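Search this site
Search
Enter keywords

January 2024

I came home late and my eyes are tired, but I want to write this while it is fresh, in English as I promised myself. Mafalda says a diary is the best grammar book, and she learned that way, so I keep going.

Today we finished the comparison that has occupied me since June. The question is simple to say. When we teach the two arms by demonstration, is it better that the person repeats the same clean movement many times, or that she sometimes begins from a bad position and recovers from it? In the group we call the first set "straight" and the second set "repair". Everybody has an opinion on this and I had mine also, which was in favor of repair. I tried to hide it from the operators, so that they would not help me without wanting to.

The two sets have the same number of demonstrations and the same total minutes. This last point cost me much sleep. A repair demonstration is naturally longer, and if I had only counted demonstrations, the repair set would have won by quantity of data alone. Brijesh noticed it in the autumn, when I was already proud of my first table. I was angry for one evening and then I cut everything again. He was right, and I have thanked him, though maybe not enough.

The task is with the toy food. The policy must take one named piece and put it in one named container, and the other pieces stay where they are. I count it as a failure if a wrong piece is pushed off its place by more than the width of a finger. Mafalda thinks this rule is too hard. I kept it, because in a real kitchen a person would be annoyed.
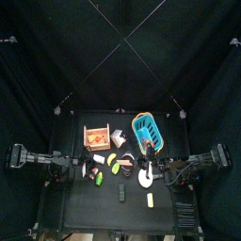 We ran 62 trials for each policy, with the layouts drawn before and printed on paper, so that I could not choose an easy one when I was hungry. The order of the two policies was mixed by a script. Brijesh pressed the start and I marked the result without knowing which policy was moving. I believe I could guess sometimes. The straight policy has a certain confidence, it goes down quickly and closes. The repair policy waits a little above the object, like somebody who looks for his glasses. So my blindness was not perfect and I must write this in the report.

The result: repair is better, but less than I hoped. It succeeded in 9 more trials than straight. Almost all of this difference comes from the layouts where two pieces touch each other. When the pieces stand apart, there is no difference that I would defend in front of another person. I had imagined a big, beautiful gap in every condition, and I had even prepared the figure in my head, with the colors.

There is also one thing I don't understand. In two trials the repair policy took the correct piece, carried it over the container, and then brought it back to the table and started again. I watched the recordings with Mafalda after lunch. Her idea is that it learned the recovery itself as a part of the task — that it looks for a mistake to correct even when there is none. It is only two trials. But I recognized something of myself in it, and I was not comfortable.

Tomorrow I want to look at the grip force in these two cases, and at the moment when the hand turns back. If the turn comes always at the same height, then perhaps a few demonstrations in the set are guilty, and I can find them. Brijesh wants to remove them and train again. I say no, not before the report is written, or we will be choosing our data by the answer that we like. We discussed this with loud voices for a while. Then he made tea for the three of us and we spoke about his sister's wedding.

The report goes to Rivadeneira first, and only then to the people at Clatwood. I have to write the methods section and I am afraid of the articles, "the" and "a", more than of the statistics. I will ask Mafalda to read it, but only for the language. She always wants to change the argument too.

Small things not to forget: ask for a new printer cartridge, the layouts of the last pages are almost gray. Copy the recordings to the second disk. Write to my mother. Return the book about experimental design, which I have kept too long — I am still in chapter 9.

It rains and the neighbor is playing his radio. I will read a few pages and sleep.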